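Playroom and Soft Toy Check, Vistthorpe House
Checked by: Yuxi Guo
Date: Jul 12, 2026
Passed on to: Tiina Saarinen

What a nice check to do! The toy corner has come a long way since May, and the round table makes sorting so much easier. Comments are under each item.
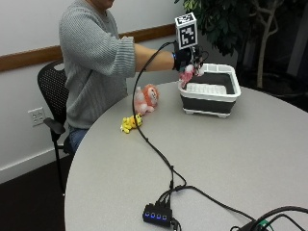
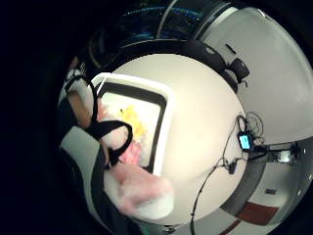 1. Seams and stuffing: OK
Every soft toy gets a gentle pull at the arms, legs and ears. I went over the manes and tails twice (they take the most love) and found no open seams. Really happy with this.

2. Eyes, noses and buttons: 2 to repair
The Clato rabbit has a loose left eye and the small bear's nose wiggles. Both are in the mending bag. Please don't put them back until the thread has been doubled.

3. Labels: OK
Washing labels are still readable on all but the oldest toys. For those, cool wash and air dry.

4. Toy tub: OK, with a note
The collapsible kind is great for this, light enough to carry and quick to fold down. Push the sides all the way out before filling, then run a finger along the folds for crumbs. Check for pinch points too. None today!

5. Table: OK
Stable, no wobble, edge smooth all the way around. Wiped before and after sorting.

6. Chairs: OK
Armrests tight. Grown-up chairs go back to the desk when the children come in.

7. Cords and cables: watch
Anything with a cord gets unplugged and put up high before opening time. Same rule as always, and everyone has been terrific about it.

8. Shelf fixings: 1 action
Bracket 3 on the Hämäläinen shelf needs a longer screw. Heavy books stay on the bottom row for now.

9. Floor and mats: OK
Corners flat, nothing to trip on by the door. The Ileo mat could use a new grip strip before fall.

Overall: pass, with the repairs in items 2 and 8 still open. Tiina, the spare thread is in drawer 9, along with the good needles.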